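Play money

Play money is money made for games, teaching and theater that has no value in trade. It includes paper notes, coins of metal or plastic, checks and, in more recent times, bank cards. Collectors and museums usually keep it apart from counterfeit money, which is made to deceive, and from tokens, which can be exchanged for goods in a certain place.

History

Children have used shells, buttons and seeds as money in their games for a very long time. Printed play money became common in the nineteenth century, when cheap color printing allowed toy makers to sell small sheets of notes for cutting out. Many of these sheets were sold together with a toy shop or a toy post office.

Board games brought a second wave. In a board game the notes must be easy to tell apart, so each value normally has its own color, and the paper is thin so that the whole bank fits in the box.
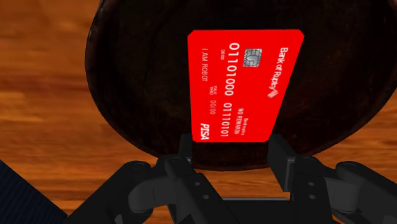 Names of banks on play money are often jokes. The name may be a pun on debt or poverty, or it may be the name of the town in the game. In the trading game Triltville, first sold by the firm Halliday, the notes carry the name of the Curnudstead Savings Bank, and the highest note has the unusual value of 76 crowns. The designer, Keith Faulkner, chose this value in order that players would be obliged to give change.

Use in teaching

Play money is used in primary schools for exercises in addition, subtraction and giving change. Children of 6 or 7 years often begin with coins only, and notes are introduced later. The teacher Saskia Rewi, in her handbook Shop in the Classroom, recommends that the coins should have the same size as the real ones, because pupils learn to recognize them also by touch.

Pretend cards are a more difficult subject. Hajar El Sherbiny has written that a card hides the amount which is spent, and that a written list of payments should be used together with it. 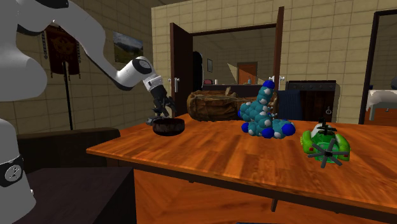
A small bowl on a wooden table.

Legal limits

In many countries the law does not allow play money to look too similar to real notes. The usual rules concern the size, the color and the printing on both sides. Film and theater companies must often follow the same rules, and some of them mark their notes with words such as "for stage use only".

Collecting

Play money is collected less widely than real notes, and prices are mostly low. Complete sheets which were never cut are the most wanted. The Hodside collection, described in a catalog by Ngan-ling Peng and Lindsay Kereama, contains 1,011 pieces, the greater part of them printed on one side only.

See also: Board game; Token coin; Toy shop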